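Filed under: Open Data / Home and Garden
April – posted by the Prurano data page

Skarnell Whites: read this before you use the file

This is a table of off-white house paints sold by Nartey and Jodano, with the name of each colour, the printed value from the fan deck, and our own readings from brushed-out sample cards. It was put together to test one claim, repeated in both firms' brochures, that a buyer can tell neighbouring whites apart on a wall. We doubted it going in and we doubt it more now, but the table is small and you should make up your own mind.

What is in it

There are 100 rows, one per paint. The columns are maker, name, finish, printed lightness, measured lightness, measured warmth, and a free text note. Finish is "matte" or "low sheen" and comes straight off the tin. Measured values are the average of 12 readings per card. The note column is a mess. Some notes are useful ("card curled, reread"), others are just grumbling, and I've left them all in.

Blank cells mean we didn't take a reading. They do not mean zero. The first person to load the file treated them as zero and ended up with several very dark whites.

How the cards were made

Each paint went on in two coats over the same primer, with the same brand of roller sleeve. Cards dried overnight in a spare room. We had no proper light booth, so the readings were taken with a handheld meter pressed flat against the card, which shuts out most of the room light but probably not all of it. If you need lab-grade numbers, look elsewhere. If you have been using numbers copied off a paint shop website, ours are at least no worse.

The eye is another matter. One plain white surface can carry several greys at once, depending on where the light falls, and those differences are easily as big as the ones the brochures ask you to pay for.
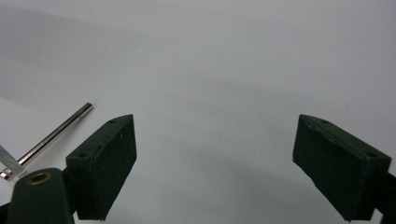
Smooth white surface under soft, uneven shadow.

We compared pairs of paints that sit next to each other in the fan deck. In 40 of those pairs the gap between the two cards was smaller than the gap between two readings of the same card. I would not call those different colours. The makers do, and charge accordingly, with the "heritage" names costing more than the plain ones.

Known problems

The printed values can't be fully trusted. Jodano gives lightness as a whole number and Nartey gives a decimal, and neither says how it was measured. Please don't average the two columns together. Somebody will anyway.

Some 15 names were changed by the makers while we were working. We kept the name on the tin we bought. Searching for an old name in a shop may get you a blank look, or a different paint.

Low sheen is under-represented, mainly for reasons of cost. Anything you conclude about finish from this table is a guess.

All the tins came from ordinary shops in one city. We can't say whether another batch would read the same, and I'd be surprised if it did.

What not to use it for

Don't use it to choose a paint. Buy a sample pot and look at it on your own wall, morning and evening. Don't use it to rank the two firms either. We bought more from one than the other, and the choice of tins was whatever was on the shelf.

Licence and fixes

Free to copy and change, with credit to Skarnell Whites. Corrections are welcome if they come with a reading and the name of the meter. Corrections that say only "this one looks warmer to me" will be added to the note column.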